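Warkico Teaching Station: Frequently Asked Questions

Last updated September 30, 2023

These answers cover recording demonstrations on the Warkico station, by hand guiding or by remote control. For mounting and electrical work, see the installation guide.

What is the difference between hand guiding and remote control?

In hand guiding, the operator holds the arm at the wrist and moves it through the task while the joints are held in gravity compensation. In remote control, the operator moves a Stovik leader arm and the station arm follows. Both methods write the same file type. Hand-guided files have no leader channel.

Which method should I use for sorting into baskets?

Remote control. A hand on the wrist often blocks the wrist camera, and the training software discards any segment in which the view is covered for more than two seconds. Hand guiding is still the better choice for short contact tasks such as pressing a part into a socket.

How should the baskets be arranged?

The standard layout uses three white perforated baskets under the wall rail. Positions may vary between recordings, and should. Keep each basket inside the reach limit shown on the operator screen. A basket may stand at an angle to the wall.

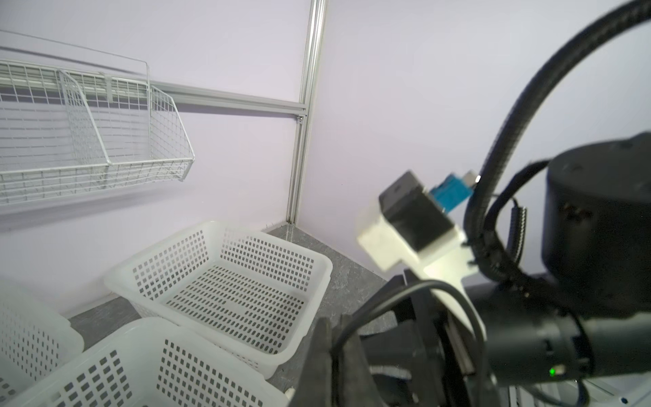
How many demonstrations does a new task need?

Start with 12 clean recordings of the full task, then train and test once before adding more. The reference sorting set, recorded in June, contains 471 demonstrations across all layouts. A single fixed layout needs far fewer.

Can two operators contribute to the same set?

Yes. Enter a separate operator code for each person. Operators tend to differ in approach height and in closing speed, and the code allows the training software to weight them. Do not switch operators in the middle of a recording.

What counts as a failed demonstration?

A recording is marked as failed if the item is dropped outside a basket, if the arm stops on a force limit, or if the operator pauses for more than seven seconds. A second grasp attempt is not a failure. Keep it in the file and tag it "regrasp." Failed recordings are stored in a separate folder and are not deleted automatically.

Why does the follower arm lag behind the leader?

A small delay is normal. If it is visible to the operator, check these items in order:

Speed limit is set to Record, not Setup.
The leader and follower are on the same network switch.
The Rashti bridge software is version 2 or later.
No other program is reading the wrist camera.

Can I record soft or tangled items, such as loose wire?

Yes, by remote control. Set the grip force to Low and lift slowly. Wires that have spread out over the tabletop are harder to grasp than a compact bundle, and strands can catch in the basket holes. Foam pieces may be mixed in with the wire. Record the item types in the task notes before the first demonstration, using the names in the Drolleck parts list where one exists. 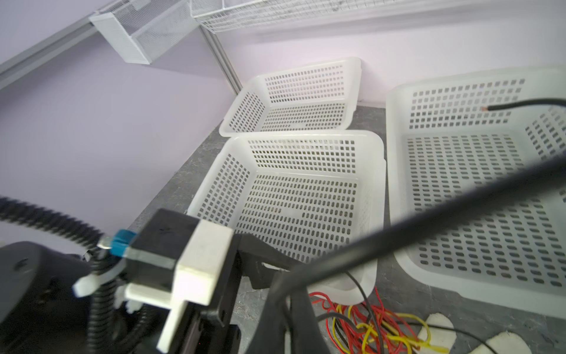
Wrist camera view: baskets, red and yellow wires, and foam pieces on the tabletop.

Do I need to home the arm between demonstrations?

Yes, for remote control. The leader and follower must be matched at the start pose or the first second of motion will contain a jump. For hand guiding, any pose within the marked start region is accepted.

Can I edit a recording afterward?

You can trim the beginning and the end. Cuts in the middle are not supported, as they break the timing between the joint data and the video. If the middle of a recording is bad, mark the whole file as failed and record it again.

How much disk space should I plan for?

Plan for over 471 gigabytes for a full set with wrist video at the default quality. Joint data alone takes very little space. Video compression can be changed under Storage, but all files in one set must use the same setting.

Does the station work without a network connection?

Hand guiding does. Remote control needs the local network but no internet access. Files recorded offline are placed in the upload queue and sent when the connection returns.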